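Call for participants: human correction in bin picking

Posted in April by Laurențiu Nedelcu, Votberg group

The Votberg group is looking for participants for a study on how people correct a picking robot. We need persons from outside our own laboratory, and experience with robots is not required. Students from any faculty are welcome, also people who do not study.

In the first part of the project, which we call Flenano, the robot learned from 2,000 grasp attempts in a bin with mixed household things. The method works well for hard objects with a simple shape. It is weaker when the object is soft, or when it lies close to a wall of the bin. Now we want to know if a short correction from a person helps more than many extra attempts made by the robot alone.
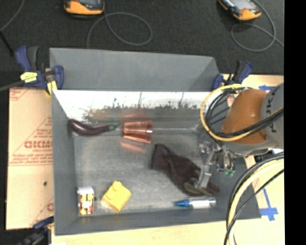 A glove has no right place to hold it, wrote Mirzaei after reading our first report, so how will you decide that a correction was a good one? It is a fair question – we discussed it for a long time. In the new study we do not judge the place of the grasp. We compare only whether the object reaches the target box, and how many corrections were given before.

What you will do: you sit at a screen beside the work cell and watch the robot choose a grasp. If you do not agree with the choice, you mark a better point with the mouse. You do not touch the robot, and you stay behind the marked line while it is moving. A member of the group is always in the room.

The study takes two sessions, with a break of five minutes in each. Both sessions begin at 2 p.m. You should be at least 18 years old, be able to read instructions in English, and see colors normally. Glasses are no problem.

Participants receive a voucher after the second session. We save the marked points and the answer times under a number, without your name. You can stop at any moment and you do not have to say why.

To apply, please write to Laurențiu Nedelcu at the Votberg office with the word "Flenano" in the subject line, and tell us which weeks are possible for you.

Recent items
Greltus: open position for a doctoral student in grasp planning
Flenano first report now available
Change of opening hours at the Votberg office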